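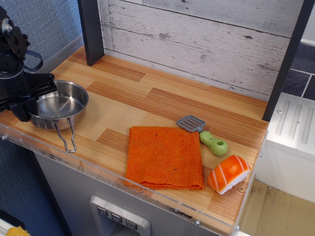 Children want a kitchen with very little in it, according to Albane Lebrun, who would sooner see one pot used all afternoon than a drawer full of plastic food tipped on the floor.

Her remark opens the notes to the Torholm play kitchen, which goes on sale through Cadden shops on 24 Sep 2019. The worktop has a wood-look finish in honey and amber tones, with a clear acrylic strip along the front held by small screws. Behind it is a whitewashed plank back panel.

Torholm tried the kitchen out in 4 nurseries during August. Staff asked for a worktop at a height where two children could stand side by side, and it now sits 600 mm from the floor. The full unit is 94 cm wide. Iestyn Bevan, who ran the trials, said the towel was the thing most often carried off to other parts of the room.

"We had planned to leave the towel out," he said. "The nurseries told us to keep it. Folding it and putting it back by the pot became part of clearing up."

The set on the worktop is small: a stainless steel pot with a bent-wire handle, an orange terry towel, a toy spatula with a pale green handle and a piece of toy salmon sushi. More food pieces will follow under the Nileck name.
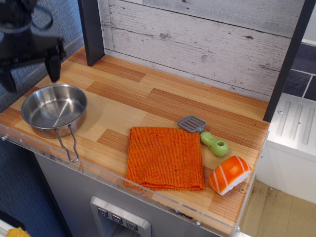
Can the pot and towel be bought separately?
Cadden shops will sell both as single items from the first day, and the towel can go in the machine with other household washing.

Nurseries and childminders can order the kitchen direct from Torholm under code 726. Trade orders are handled by Damián Trujillo and press requests by Capucine Charpentier, both at the Torholm office in Arriaga.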